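Section 2. Before You Order: Budget and Site Planning

Read this section before you sign the quote. The rest of the Vositz two-arm bench guide assumes you already own the thing, and by then most of the expensive mistakes have been made.

2.1 What the quote leaves out

The Satham quote lists two arms, two grippers and a frame. It does not list the table surface, the control computer, the network gear, spare gripper fingers, or anybody's time. Ask for each of these as a separate line with its own price. If the salesperson says an item is "typically on hand," write down who is supposed to have it on hand.

1. Add up the hardware lines, including freight and any lift gate charge.
2. Add a first-year spares line. We use 18 percent of the hardware price. Satham suggests less, but Satham also sells the spares at full price.
3. Price the support plan separately. The basic plan is $3,024 a year and does not cover fingers, cables, or damage from a collision. Read that last exclusion twice.
4. Budget staff hours for set-up. The brochure says one afternoon. Plan on about 20 hours for the first bench.
5. Get the total approved before you place the order. Partial approvals have a way of buying arms with no computer to run them.

NOTE: Prices were checked on 2 August 2019. The support plan went up in June and may go up again.

2.2 Floor space

The footprint on the data sheet is the footprint of the frame. An arm that is pulled back can stick out well past the table, and the computer and its cables have to live somewhere too. Measure with the arms in their widest position, then add walking room.
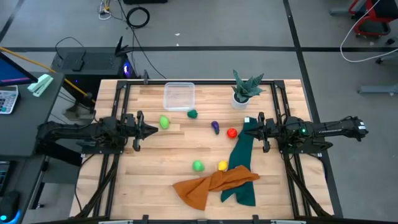 Figure 2-1. Two-arm bench with practice items. Computer tower and router sit behind the table; the right forearm reaches past the table edge.

1. Mark the frame outline on the floor with tape.
2. Mark a second outline for the full reach of both arms. Keep chairs and desks outside it.
3. Pick a spot for the computer that you can get to without leaning over the bench.
4. Plan a cable route that does not cross a walkway. If it must cross one, buy a cable cover now and put it on the same order.

CAUTION: Do not walk or reach inside the second outline while the arms are powered. Tape is a reminder and will not stop anything.

2.3 Practice items

You will be offered the Trallow starter kit at $578. It holds toy food, cloths and a bin. We could not find anything in it that a toy store and a kitchen drawer would not supply for a good deal less. Skip it unless your purchasing rules make small orders painful.

If you put together your own set, include hard shapes and soft cloth. Cloth is where sales demos tend to get short – ask to see a towel picked up from a crumpled pile, with a towel you brought yourself.

2.4 Accepting the bench

1. Hold back the final payment until both arms have run your own task at your own site.
2. Agree in writing on the number of tries and what counts as a pass. A video from the Srithong showroom does not count as a try.
3. Record every stop and every manual reset during the test, including the ones the installer says are normal.
4. Check the serial numbers against the packing list before anyone signs.

NOTE: The warranty clock starts at shipment. If your room will not be ready, delay the shipment. Storage is usually cheaper than losing warranty months – but get the storage rate in writing as well.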